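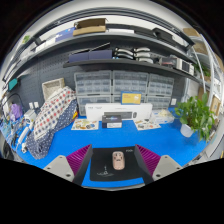 Packing for the Treltier loop again, so a few notes on the water filter I carried last year, the Gistel squeeze. Thread.

The bag it ships with is the weak part. Mine split at the neck seam on the second trip. I switched to a 2 liter Dixit bag, which has a wider mouth and fills faster in shallow creeks.

Threads on the two brands match, but only if you leave the Gistel washer in. Take it out to clean it and you will lose it. I now carry a spare taped inside the pot lid.

Weight with the Dixit bag, cap and backflush plug: 192 grams on my kitchen scale. The syringe stays home. The plug does the same job if you push clean water through from a full bottle.

Flow was fine until day four. We were pulling from the pond below the Sarkirus shelter, and it's full of silt in late summer. Tie a bandana over the bag mouth before you dip. Graciela Insaurralde told me to do this two years ago and I didn't listen.

Backflush every night, even when it seems fine. I skipped it once and spent most of breakfast squeezing out one bottle.

Freezing is the other thing. If it drops below 32 at night, the filter goes in a zip bag at the bottom of my sleeping bag. A frozen filter can look perfect and be ruined.

Daniyal Satti asked about tablets as a backup. Yes, I bring 13 of them in a film can. They weigh almost nothing. Check the date on the strip before you leave.

Still need to replace the cap on mine, the pull spout leaks when it's on its side. If anyone knows which soda bottle cap fits, let me know.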